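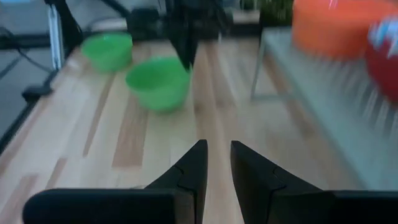

Butthorpe Open Day Recordings

Wrist camera recordings from the two-arm table at the Butthorpe open day, 6th May. Wirkden ran the demonstration and keeps the files.

Contents
176 episodes, split across 2 tasks:
feta - bowl handling on the wooden table, both arms in use
danladi - moving items between the wooden table and the gray surface beside it

The task names are only labels and carry over from our older sets.

How it was recorded
Visitors could ask for a task to be run again, so some episodes are near repeats. An operator drove the arms the whole time. 69 episodes were stopped early, mostly to let the next group in. They are kept and marked "stopped" in the index file.

Known problems
Fast arm moves blur the picture, worst near the sides. The gripper fingers cover the bottom of the view in every episode. Audio was removed before release - visitors were talking close to the table.

Use
Free for teaching and research. Please name Wirkden and the Butthorpe open day if you publish results.

Changes
Version 2, June: fixed wrong task labels in the index. No episodes added or removed.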